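Open day at the Trosero robot kitchen

I have a soft spot for open days, so when Trosero let the public into its Festthorpe building in July 2025 I put my name down straight away (and then got lost twice in the parking lot). There were 20 of us in the group, mostly locals, plus two high school kids who asked much better questions than I did.

I'd pictured a hall full of machines clanking about. What we got first was a quiet room with desks, big screens and a shelf of hand controllers – the kitchen they were all working in only exists on the computer! Our guide, Mirta Montecinos, has been running the collection side since November and clearly loves it. Her people steer a simulated arm through little kitchen chores, and every go gets saved as an example for the learning system to copy from later. One view comes from down by the gripper and another from farther back, and the system gets both.
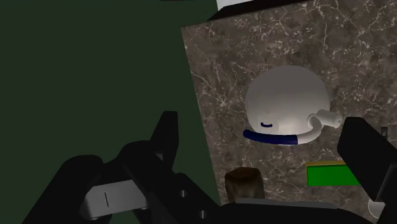
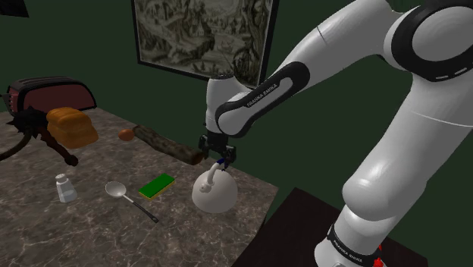

The kettle with the blue grip is in both views.

The kettle set is called Brornden, and Mirta told us it stood at 1,664 saved examples that morning. They want 300 for every chore on the list, and a chore that falls short gets passed to whoever is on shift next. The slow, wobbly tries are kept too, as long as the job gets done, so I felt a bit better about what came next.

Yes, we got a turn! I was terrible. You hold the controller out in front of you and the arm follows your hand, and I kept forgetting I could turn my wrist. My first try went straight past the handle, my second knocked the kettle sideways, and on the third I got it off the counter and shrieked. One of the high school kids did it first time, naturally.

Somebody asked whether this stuff works on a real arm. Mirta said that's the hard part, and that they mix in examples from real kitchens before anything leaves the screen. I'd have liked more on that, but we were running late by then and the next group was already in the hallway.

Coffee was in the Peltonen room upstairs, with very good cinnamon buns. Parking is free if you use the back gate, and they're taking names for the next visit at the front desk.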